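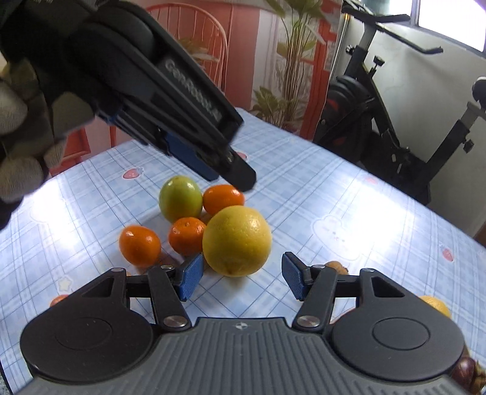

4.2 Power limits and sustained load

Figure 3. Hand-held gripper above a group of citrus fruits on a table.

The second set of tests looked at what happens when the board power limit is lowered in steps and the card is left to run for a long time. We used the Clulik card in its factory state, with no changes to the cooler or the thermal paste, and the Hafstein card with the newer firmware described in Section 3. Both were fitted in turn to the same open test bench. The side fans were switched off so that only the card's own cooler moved air across the board.

Each run began with a warm-up, which was left out of the results. The load was the Piten image workload, made up of 1,000 stills taken from several public and in-house sets and passed through the same network in the same order. The files were held in system memory before the run began, so drive speed plays no part in the numbers. We logged board power, core clock and memory temperature once a second.

Lowering the limit had less effect on speed than we had expected. On the Clulik card the first two steps cost almost nothing, and the clock stayed close to its starting value for the whole run. The third step brought a clear drop. At the lowest setting the card took nearly 47 per cent longer to finish the set, and energy used per image went up again, as the memory and fans draw much the same power however slowly the core is running.

The Hafstein card behaved differently. Its clock moved up and down by small amounts at every setting, including the default one. We repeated the default run 7 times and saw the same pattern each time. Swapping the power supply made no difference. We think the firmware checks the limit over a shorter window -- the log supports this, but one reading a second is too coarse to settle the matter.

Memory temperature was the limiting factor in 2 of the Hafstein runs, both at the default setting. These runs are marked in the results table and left out of the averages.

4.3 Comparison with the Hillimora model

The Hillimora model predicts energy per image from core voltage and clock alone. It fits the upper steps well on both cards. Below the third step it gives values that are too low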